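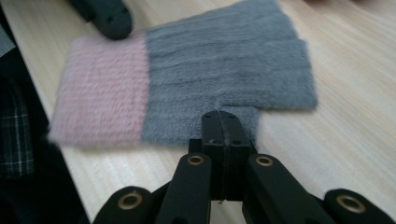
1/ Recording rules for cloth tasks, hand-held grippers, version of August 24, 2026

Florian Wallner asked me to put our rules in one public place, so I make a thread. They are for the two-gripper tasks with towels, plush and other soft pieces. Correct me if your lab does it differently.

2/ Start position
The cloth lies flat on bare wood. Both grippers must be in place before the first grasp. Jaws closed, tips near the edge of the cloth, then wait two seconds. Please do not skip the wait, the cutting script looks for it.

3/ Which cloth
We like pieces with two colours and a straight seam, like the pink and grey-blue one. The seam tells you later if the fold is straight. Long pile is allowed, but write "fuzzy" in the notes – the outline is soft and the labellers need to know.

4/ Where to grasp
Take the edge, or a tab if there is one. Never the middle of the pile. If the jaws catch only fibres, open, go back, try again. Keep this try in the recording and mark it "regrasp".

5/ Sleeves
Cuffs closed, nothing hanging over the table. A checked shirt is fine.

6/ Numbers, for who asked
Since June we have 1,286 accepted recordings in the Illisia set and 263 rejected. The goal is 3,000. Most rejected ones break rule 2.

7/ Still open: do we need a separate rule for wet cloth? Florian says yes, I say it belongs in the notes field. Opinions are welcome, also from the Clorkico people – you have done more towels than us.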